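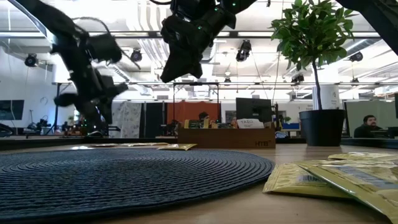

Abb. 3: Teeplatz im Gemeinschaftsraum mit rundem geflochtenem Platzset, offener Holzkiste und einzeln verpackten Beuteln in Goldfolie.

4.2 Einzelverpackungen und ihre Ablageorte

Der Teeplatz im Gemeinschaftsraum von Anusby gehört zu den kleinsten der untersuchten Stationen. Er besteht aus einem Tisch mit heller Holzplatte, einer länglichen Kiste für den Vorrat und einem Platzset, das als Abstellfläche für Tassen und Kannen gedacht ist. Eine Beschriftung der Fächer gab es während der Erhebung im August nicht. Die Nutzer sollten die Kiste so bestücken und leeren, wie sie es auch sonst getan hätten.

Für die Auswertung wurde zwischen drei Zonen unterschieden: dem Inneren der Kiste, der Fläche des Platzsets und der freien Tischplatte. Als Ablage auf der freien Platte galt jede Packung, die weder in der Kiste noch überwiegend auf dem Set lag. Abb. 3 zeigt einen für diese Station typischen Zustand. Die Goldfolienpackungen rechts liegen neben dem Rand des Sets und teilweise übereinander, weitere flache Packungen befinden sich jenseits des hinteren Randes. In der Kiste stehen die gelb-schwarzen Packungen am linken Ende höher als die niedrigere Reihe in der Mitte.

Auffällig ist die Rolle des Platzsets. Obwohl es einen großen Teil der bequem erreichbaren Fläche einnimmt, wurde es selten als Ablage für Packungen benutzt. Die befragten Nutzer beschrieben es als Platz für das Geschirr und legten Beutel, die sie nicht sofort aufgossen, an dessen Rand ab. Mitsotakis-Vlachou hat denselben Effekt in den Frühstücksräumen der Pension Sotiropoulos beobachtet und spricht von einer »Randablage«. Der Begriff wird hier übernommen, auch wenn die Sets dort rechteckig waren und die freie Fläche sich entsprechend anders verteilte.

Ein zweiter Punkt betrifft die Folie selbst. Flache, glatte Packungen lassen sich schlecht stapeln und rutschen beim Herausziehen einer unteren Packung auseinander. In der Kiste stützen sich die Packungen gegenseitig, auf der Tischplatte fehlt dieser Halt. Von den 200 protokollierten Ablagen am Teeplatz entfielen 52 auf die freie Platte, und der größere Teil davon betraf Folienpackungen. Papierumhüllte Beutel wurden häufiger zurück in die Kiste gesteckt. Ob das am Material liegt oder daran, dass die Papierbeutel schmaler sind, lässt sich mit den vorliegenden Daten nicht trennen.

Die Zimmerpflanze rechts neben der Kiste begrenzt den hinteren Bereich des Tisches. Sie wurde in der Erhebung nicht als eigene Zone geführt. Mehrere Nutzer gaben aber an, beim Nachfüllen die linke Seite der Kiste zu bevorzugen, da die Blätter rechts im Weg seien. An der Vergleichsstation Brakumar, deren Tisch keine Pflanze trug, wurde die Kiste von beiden Seiten gleichmäßig befüllt.

Die Werte für den Teeplatz gehen mit denen der übrigen Stationen in den Gesamtbestand von 2.000 Ablagen ein. Die Aufschlüsselung nach Verpackungsart folgt in Abschnitt 4.3.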